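Stendero is a software package for grasp planning and gripper control, used with two-finger end effectors on tabletop manipulation tasks. It was written by Chathurika Dissanayake and Musyoka Waweru at Girker, a robotics software firm, and is maintained by a group led by Karthik Cassim. The package takes its input from a camera mounted on the gripper and issues finger position and force commands to the hardware.

Architecture

Stendero is divided into 3 modules. The perception module separates objects from the work surface and estimates their outlines. The planning module proposes contact points and ranks them by expected stability. The control module closes the fingers and regulates force after first contact.
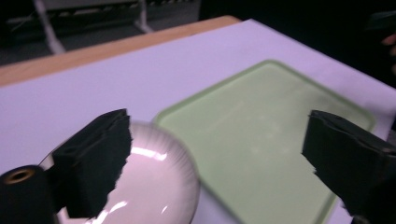 Glossy and translucent tableware is treated as a separate class in the perception module. Highlights on a curved surface can be mistaken for edges, and the rim of a clear or frosted dish often gives a stronger signal than its floor. Where two objects overlap in the camera view, the planner assigns a contact point to each finger only after both outlines have been resolved. If one outline remains uncertain, the wrist is moved and a new view is taken.

Training and evaluation

The perception model was trained on 3000 grasp sequences. Evaluation uses Plakura, a test suite of 40 household objects assembled by Imtiaz Debnath. Results are reported separately for rigid, flexible and translucent items.

Related software

Bittencourt, a replay and annotation tool by Ibsa Ayele, reads Stendero log files directly. It displays finger commands alongside the recorded video and is distributed with the main package.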